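**Which padlocks for a small storage yard, and is a trade fair the place to choose them?**

Alaric Greenberg
1 November 2023

Hello all. I look after the Herkville storage yard, with 356 units and a mixture of padlocks that goes back well before my time. Some tenants bring their own, some use ours, and the insurer would now like "a consistent standard" by February (lovely phrase, no further detail given!). I was thinking of going to the Holen security show to look at what's on offer, but it's four hours each way and I'm not sure whether it's all cameras and access control these days. Has anyone been? And would you go keyed alike, or a master key with separate tenant keys?

**Eglė Rätsep**

Hello Alaric, and what a familiar letter from the insurer that sounds like. I've been to Holen more times than I care to admit, and you're right that the big stands are mostly electronics, but the lock people are still there, usually along the back wall near the tea. Do go on the second day if you can, as they've more time to chat and will often let you handle things properly.

Before you book anything, though, ring the insurer and ask which grade they want, in writing. We bought 339 locks at Strickland on the strength of a phone call and had to argue about it for 7 weeks afterwards, and I wouldn't wish that on anybody.

As for keys, please don't go keyed alike for tenants! It's fine for your own gates and the meter cupboard, but each unit wants its own key. A master system is handy, only do think hard about where the master lives and who signs for it.

One brass, one blue:

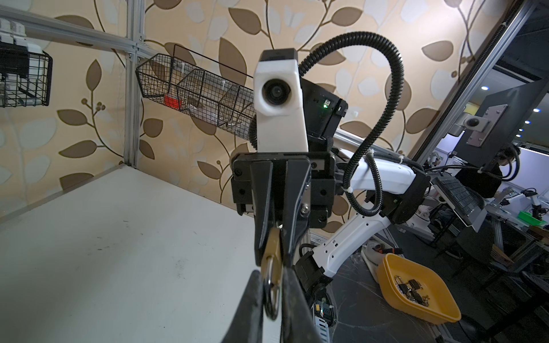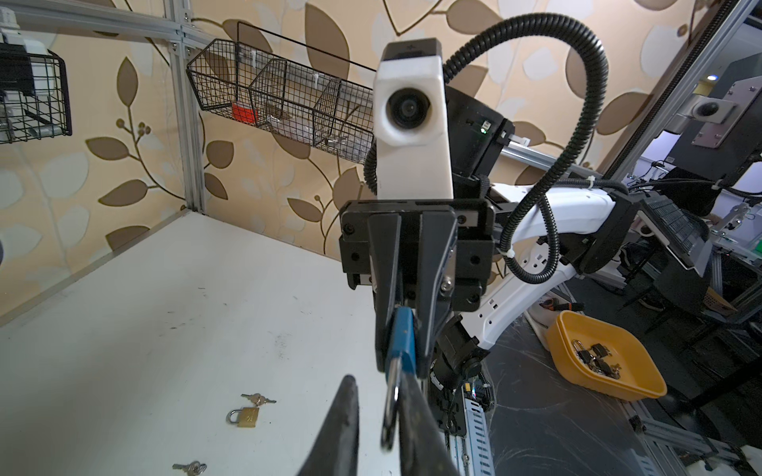
I'd also ask any supplier how long they'll keep making spare keys to your system, and whether they need a signed card before cutting one. Fesero were very good with us on that side, a bit slow to answer emails but pleasant once you got through.

**gatepost_len**

closed shackle ones if you can afford them. never been to the show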